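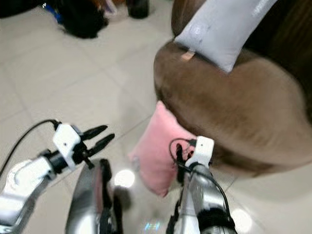
A pink cushion at the right gripper of a two-armed robot, beside a brown sofa.

Stuvside Opens Orders for Home Tidying Service

August 4, 2023

Stuvside has opened orders for Plumness, a monthly service that places a two-armed robot in private homes to handle light tidying. The service covers cushions, throws and other soft items in living areas.

Subscribers will pay $123 per month, with a minimum term of 5 months. The price includes installation, software updates and replacement gripper fingers. A separate visit fee of $75 applies to homes more than 20 miles from a Stuvside service center.

Cadside, which supplies the arms, will carry out repairs under a contract announced with the launch. Amarasinghe, a retailer of home furnishings, will take orders in its stores and online.

The company said the robot is intended for level, hard-surfaced floors and should be supervised by an adult during operation. Stairs and thick rugs are excluded under the terms of service.

First installations are scheduled for November.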